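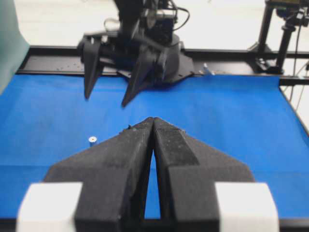
Blue bench top, small white round part over on the left

Home | Archive | Threads | Search | Join

Filed under: Bench & Workspace / Small Parts

Grisurby Small Mechanisms List
Subject: Re: What color is your bench? (and a gear I can't find)
From: Roswitha Ruppert

Perla Solís wrote on 17 May 2024:

> Hi everyone,
>
> I've been on the list since last August and mostly read along, but now I
> have a question. I repair old tape players and a few wind-up toys, and I
> do it on the kitchen table, which is brown, with a lot of grain. This
> weekend I took the tray drive out of a Mideo deck and lost a spacer the
> minute it came off its post. It was beige. I found it the next morning
> under the fruit bowl.
>
> So: do you put something down on the table, and if you do, what color?
> I had white in mind, like a bathroom towel, but my sister says a towel
> would grab everything with its loops and I think she's right.
>
> Second question. I need a replacement gear for the same deck. The old
> one has lost two teeth, right next to each other. Heitmann has a bag of
> mixed plastic gears but I can't tell from the listing whether any of
> them has the tall hub I need. Has anybody bought that bag?
>
> Thanks for all the reading so far,
> Perla

Perla, welcome to the talking side of the list! I'm so glad you asked this, I have opinions and my family has stopped wanting to hear them.

Blue. Get something blue! I worked on white for years and thought it was fine, and then I changed over and could have kicked myself. Look at the little white round piece in the first picture. You don't have to hunt for it, it's just there, a bright dot. Brass looks wonderful on blue too, and so does steel, and black screws are perfectly easy as long as you have a decent lamp. Your beige spacer would have stood right out.

What you want is a strong, even color with no pattern and no loops (your sister is right about the towel, please tell her so from me). It should have enough grip that a little wheel doesn't take off by itself, but you also want to be able to sweep your hand across it and feel anything you've missed. I find a good third of my lost parts by feel. Cutting mats are all right but those printed grid lines drive me crazy, because a thin spring laid along a line simply becomes the line.

I have a length of the Tremodura cover at home, the plain one, and I like it very much. It rolls up and goes behind the door. Before you buy anything, though, go through the cloth scraps you already have. An old plain blue tablecloth, ironed, with the edges taped under, will get you through an awful lot of tape decks.

Two things I'd do along with it:

- Put a lip around the edge. I use strips of wooden molding from the craft store, stuck down with double-sided tape. Parts that roll then roll into the corner and stay there. This has made me a calmer person.

- Light it from one side and keep the lamp low. Small things throw long shadows that way and you see the shadow before you see the thing. It feels wrong the first evening and then you won't go back.

And now the weak spot, which I have to confess to, having been so loud about blue. Blue parts!! There are so many blue plastic gears around, in toys especially, and of course they're just a shade off from the table. You put one down, reach for the grease, look back, and your eye goes straight over it. What saves you is the teeth. The light catches one face and leaves the next one dark, so you get a striped, comb-like edge, and once you've trained yourself to look for that edge and forget about the color, they're much easier to pick out. I do it with all gears now. For blue ones I also keep a white saucer at my elbow, and they go in the saucer the moment they're off the shaft.
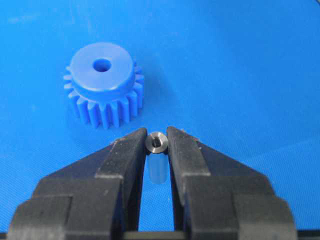
How do you get old grease off a plastic gear without hurting it?

Lukewarm water, a drop of dish soap and a soft old toothbrush, then let it air dry completely before any fresh grease goes on.

Back to your gear. The blue one in the second picture has a raised hub with a round hole through the middle and plain straight teeth, so the general shape you're describing is common enough and you shouldn't give up hope. The things to measure before you order are:

 outside width across the tips of the teeth
 number of teeth (mark one with a pen before you start, and go around twice)
 width of the hole
 full height, hub included
 height of the toothed part alone

That last one gets forgotten all the time. I once ordered four gears with every other number correct and the toothed part was so thin that it slid right past its partner. They live in a jar now.

Yes, I bought the Heitmann bag! It's the one marked 500, and I had a very happy evening sorting it on the blue. Mine was heavy on flat gears with hardly any hub and lighter on the tall kind, but there were tall ones in there, and a few double gears I was thrilled to find. I can't promise yours would be the same mix. If you send me your measurements I'll go through what I have left before you spend anything. Postage on one gear is nothing and I'd love to have an excuse to get the boxes out again.

In the meantime don't throw away the old one, even with the teeth gone. It's the best ruler you have. Check the hole for a flat side too, because some of the Mideo decks have a shaft that's round most of the way and then flat at the tip, and from above you can easily miss it. Put a toothpick in and turn it and you'll feel it right away.

Also check the gear it runs against! When two neighboring teeth go together, my first suspect is always something stuck in the other wheel, a crumb of hardened grease or a chip of plastic. Go around it with the toothpick while you have everything open. It would be a shame to put a nice new gear in and have it chewed up by the same crumb.

And do write again when the deck is back together, I want to hear what tape you play first.

Warmly,
Roswitha

Previous in thread | Next in thread | Reply to list | Back to top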